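Flargate Tidy-Up Set: README

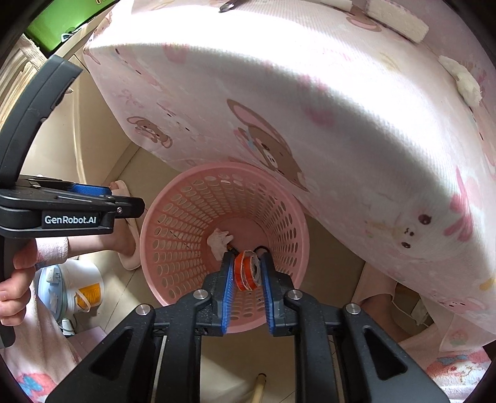 Orange tape on its way into the pink basket, with the second gripper off to the left.

Hi! I'm looking after this data set for our student club at Wirkeo, and I've tried to write down what I'd want to know if I were opening the folder for the first time. The set is a pile of short clips of people putting household things away with hand-held grippers, one in each hand. We use them to train the policy for our club project, Adness (yes, the name stuck, sorry).

What you get

There are 68 clips, split into 7 folders by session. Every folder has the videos, a gripper log and a notes.txt. Read the notes first! They're short and they tell you which clips had a restart in them. Session 6 has its log in the old column order, so use the load_old script for that one or your left and right hands will swap.

How we record

Pick one thing up, put it in the basket, let go, back off a little, then go for the next one. We cap a clip at 20 items, though most people get tired of it way before that. Rolls of tape are good practice because you can grab them from the side or by the rim, and I'd love more of both. Please don't clean up the room first. Blankets, cushions, slippers, buckets, whatever is lying around can stay where it is, and the mess is half the point.

Labels

Each clip has one plain sentence, like "put the tape in the basket." We typed them by hand in May and I've fixed the typos I found (there were a lot of "baskte"). Color words are whatever the person typing thought, so pink and rose are both in there.

Known problems

Logs in the Hämmerli folder start a bit later than the video. Trim the front of the video until the first finger closing lines up.

Using it

Club members can use it for anything. If you're from another school, drop us a line through the Flargate page and tell us what you're building, we like hearing about it!

Last edited 13 October 2022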